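Home cooks wanted for a study about everyday rice and grain dishes

Andthorpe Food Habits Study, Surkine House, 284 Drinetti Road

We are looking for 25 people who cook at home and who would like to take part in our study this February. You do not need to be a good cook. It is enough that you prepare a warm meal at home on most evenings and that you eat rice, barley, buckwheat or a similar grain at least once in the week.

The study is about how people decide the portion. Many households cook too much grain and a part of it goes in the bin, and we would like to understand how this happens. Do you measure with a cup, with the hand, or only with the eye? Do you keep what is left for the next day, and in which dish do you use it?

What we ask from you

You will keep a small cooking diary for 3 weeks. We give you the diary and a kitchen scale. Each time you cook grain, you write down the dry weight, how many people ate, and what was left after the meal. Most people need only a few minutes for this. Please do not change your habits for us. If you burned the pot or ordered a pizza, write that also, it is useful.
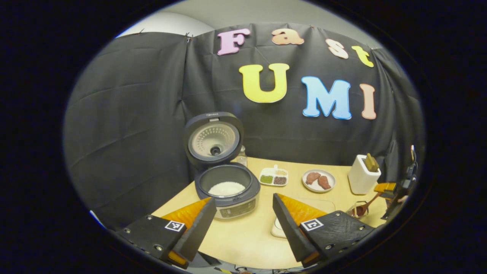 After the diary is finished, you come to us for 2 visits. At the first visit we talk about your notes, and at the second you cook one dish of your own choice in our kitchen. We pay for the ingredients if you bring the receipt. Each visit takes one afternoon or one evening, the evening ones start at 6 pm.

Who can take part

You should be 18 or older and live in Andthorpe or in the villages near it. You can live alone, with family or in a shared flat, but only one person from each household can join. We are sorry that we cannot take people who work as a cook or in catering. If you have a food allergy you are welcome, only tell us about it in your first message.

What you receive

You receive a shopping voucher after each visit, and you may keep the scale. Bus tickets inside Andthorpe are paid back. You can stop at any moment and you do not have to tell us why. Your diary is stored without your name.

How to apply

Write a short message to the Laskowska Kitchen Office at Surkine House, or leave a note at the reception desk. Please tell us your age, how many people eat in your home, and which grain you cook most often. We answer to everybody, also when all the places are already taken.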